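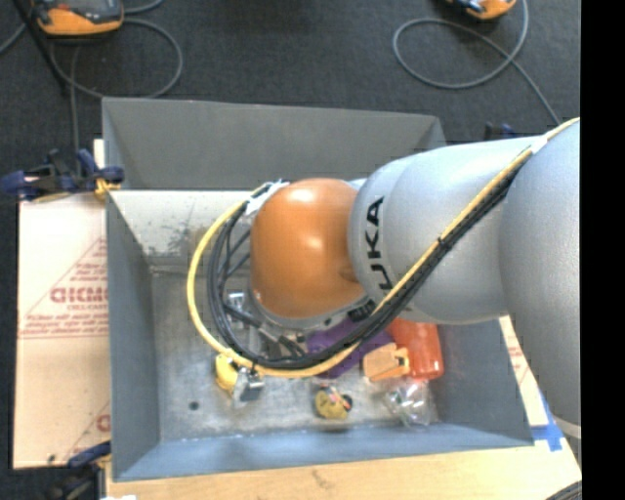 The Bin Is Still the Hard Part

Opinion > Work and Machines > Robots

July 2018
By Juniper Nakamura

I spent 10 years packing orders at a warehouse in Plundwood before I started writing for a living, and people still ask me when a robot will be able to do my old job. My answer is that it depends on which part of the job you mean.

Lifting is solved. So is driving a pallet from one end of a building to the other. A KUKA arm will repeat the same move all day and never need to sit down. What it can't yet do well is what I did without thinking, which was to reach into a bin of unrelated things and come out with the right one.

Put a clear plastic bag of small parts in the bottom of a metal bin, next to a block and something round and yellow. To a person that's a dull sight. To a machine, every item is a separate problem. The bag shines and has no fixed shape. The round thing may roll. Anything lying close to a sloped wall leaves little room for the fingers, and the arm has to bring its own cables down there with it.

Demetrius Nguyen-Tran ran the packing line at Treven when I was there, and he used to give new hires 2 minutes to learn the picking station. Most didn't need that long. I'd like to see the same offer made to a robot, with goods it has never met.

Homes are worse. A kitchen drawer is a bin that somebody rearranges every night - and no household is going to hire an engineer to keep up with it. I would not pay $500 for a machine that clears half the toys off my floor and gets stuck on the rest.

I do think it will come. Shops will get it first, for goods that don't change much, and a person will stand nearby to handle the bags. I'd guess 6 years for that. For the laundry and the toy box I won't guess.

Contact the opinion desk | Copyright 2018 Clullmont Review | Back to top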